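Tinavex Wipe-Clean Table Covering, long-term review
December
By Tiago Baptista

Most kitchen tables are covered with something, and most people choose the something by pattern. This review concerns the coated cloths sold by the metre under the Tinavex name, and deals mainly with the properties that the pattern hides: weight, coating, backing, dimensional stability and behaviour at a folded edge. I have also included a plain woven cotton cloth as a control, and a heavier vinyl from Koner that costs nearly twice as much per metre.

All three were bought at the normal price from Figueiredo, the haberdasher's and household shop I have used for years. None was supplied by a manufacturer.

What was tested

The Tinavex covering comes on a roll 140 cm wide. It has a woven polyester-cotton base with an acrylic coating on the upper face only. The maker's leaflet calls this "coated textile", a fair name that separates it from traditional oilcloth (linseed oil on cotton, now rare) and from PVC on a fleece backing, the usual market-stall product. The Koner cloth is of the last type. The cotton control is an ordinary yarn-dyed check, uncoated, hemmed on four sides.

I cut a square of each and weighed it on a kitchen scale that reads to one gram. The Tinavex came out at 226 g per square metre. The Koner is far heavier, at 783 g per square metre with its backing. That difference governs most of what follows. A heavy cloth lies flat at once and stays where it is put. A light one drapes better at the corners, folds smaller and moves more readily when someone drags a plate.

Laying and creasing

Both coated cloths arrived folded. The shop will roll them round a cardboard tube on request, and I would ask for that. The Tinavex kept its fold lines for nine days on an indoor table with no heat applied. The leaflet permits a cool iron on the reverse through a dry tea towel. I did this on one half only, and the lines on that half were gone in a few minutes. The other half relaxed more slowly and a faint ridge remained along the main centre fold.

The Koner cloth must not be ironed. Its folds came out overnight, helped by its own weight, except for one sharp crease near a corner which is still there and will, I expect, be where it eventually cracks.

The cotton creases whenever it is looked at. Anyone who minds this should stop reading and buy a coated cloth. Ripples across the middle of an uncoated check are normal after an hour's use, and on a gingham they are more noticeable than on a plain cloth, as the lines of the pattern show up any departure from straight.

Cutting and edges

I cut the Tinavex with ordinary dressmaking shears. It cuts cleanly and the coating stops it fraying for the first few weeks. After two months the cut edge had begun to shed short threads on the two long sides, which are the ones people brush against. A single turned hem, machine-stitched with a size 90 needle and a long stitch, cured it. A short stitch perforates the coating and should be avoided.

The coating drags under a standard presser foot. A non-stick foot solves this. Abílio Meireles, who hems café cloths for a living and was kind enough to look over my work, uses a strip of tissue paper under the ordinary foot and tears it away afterwards. His method gives a straighter line than mine did. He also advises against pins, as each leaves a permanent hole, and holds the turning with stationery clips.

The Koner needs no hem. It can be cut with a craft knife against a steel rule and left raw, though the white backing is then visible along the edge from a seated position.

Stains

The test stains were olive oil, black coffee, red wine, turmeric in warm oil, ballpoint ink and tomato purée. Each was left for 40 minutes and wiped with a damp cloth, then with diluted washing-up liquid if anything remained.

Oil, coffee and wine came off both coated cloths with water alone. The purée needed detergent on the Tinavex, where it had settled into the slight texture of the weave. Turmeric marked both. On the Tinavex the yellow patch faded over a week beside a window and is now hard to find. On the Koner it has not moved. Ballpoint ink is permanent on both and the leaflets say as much.

The cotton took up everything, as expected, and gave most of it back in a wash at 40 degrees. Turmeric survived the first wash and went in the third. A washable cloth fails often and recovers, whereas a coated cloth seldom fails but has no way back when it does. I regard this as the main point in choosing between them, and it is missing from every leaflet I have read.

Small dark specks deserve a note. On a check pattern a speck is surprisingly hard to see from above, and crumbs and grit tend to be left behind when the table is wiped. On coated cloths, grit then acts as an abrasive under anything that is slid. Shake the cloth outdoors once a week, or run a hand over it.

Grip and sliding

A cloth that moves on the table is a nuisance, and one that holds too tightly to whatever is put down on it is another. I tested both with a spring balance and a flat-bottomed stoneware dish. The coated face of the Tinavex has moderate grip: the dish began to slide before the cloth did in eight pulls out of ten on a varnished table. On bare, waxed wood the result was reversed and the cloth moved first.

The Koner's fleece backing holds on every surface I tried. Its upper face is slightly tacky when new, particularly in a warm room, and light packaging such as paper and thin plastic bags clings to it. The tackiness was gone by the end of the second month.

The cotton slides on varnish with very little force. An underlay is advisable. I used the Clulus non-slip mesh, cut 2 cm short of the table edge all round, and the problem ceased. The same mesh works under the Tinavex, although its open pattern can be felt through the cloth when writing on a single sheet of paper. 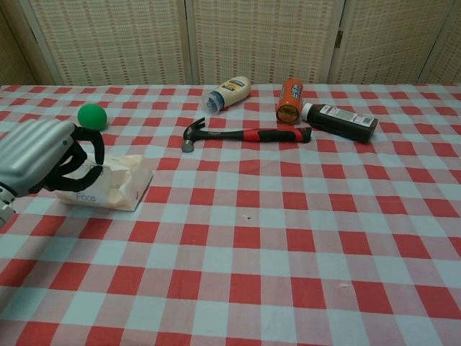

Heat

Neither coated cloth is heat-proof. The Tinavex leaflet gives no upper limit and says only "use a mat". I placed a pan of water on offcuts at rising temperatures, checked with a probe thermometer. At 62 degrees there was no visible effect on either. With water just off the boil, the Tinavex showed a slight change in gloss, a ring visible only at a low angle, and the Koner softened enough to take the print of the pan base. The print did not recover.

A mug of tea is safe on both. A teapot is safe on the Tinavex and doubtful on the Koner. Anything from the oven needs a board, whichever cloth is used. The cotton tolerates more heat but passes it straight to the varnish beneath, so the board is needed there too.

Shrinkage and fading

The cotton lost 3 cm on its length in the first wash and has been stable afterwards. Wash it before hemming if buying it by the metre. The Tinavex may be washed at 30 degrees on a gentle cycle without spin, according to the leaflet. I have done so twice. It did not shrink measurably, but the spin prohibition should be taken seriously, for I let the second wash run on into a short spin and the coating now has fine white creases that will not iron out.

Fading was judged by keeping a strip of each cloth in a drawer and comparing it with the piece in use, on a table that gets the afternoon sun. The reds went first, in all three. The Tinavex red is a shade lighter than its reference strip. The Koner red is unchanged to my eye, although its white has yellowed a little. The cotton has faded most evenly, with the pale squares and the mixed squares keeping their relation to each other, so that the cloth looks older without looking damaged.

Smell

The Koner smelled strongly of new vinyl for three weeks and had to be hung in the garage for part of that time. The Tinavex had a faint smell on unfolding, gone the next day. The cotton smelled of the shop.

Faults

Two faults were found in the Tinavex as bought. The pattern is printed slightly out of square with the weave, by 1 cm across the full width. A cloth cut along the printed lines will therefore hang unevenly at one corner, and one cut along the thread will look crooked at the table edge. I cut along the print and accepted the corner. The second fault was a pinhole in the coating near the selvedge, which fell in the waste.

Figueiredo offered to exchange the length when I took it back on a Thursday morning with a set square. The replacement roll had the same error, so I kept the first.

Recommendation

For a table used daily by several people, with a mat or board always to hand, the Tinavex is the best of the three. It is light enough to lift off and shake, it wipes clean of nearly everything, and it can be hemmed at home. I would deduct a mark for the skewed print and another for the vague leaflet.

The Koner suits an outdoor or workshop table that stays covered all the time. It is too stiff to hang well on a small indoor table, and the price is hard to justify given the result with the pan.

The cotton remains on my own table at weekends, with the Clulus mesh beneath it. A second one is worth buying at the same time, from the same bolt if possible, so that one can be in the wash.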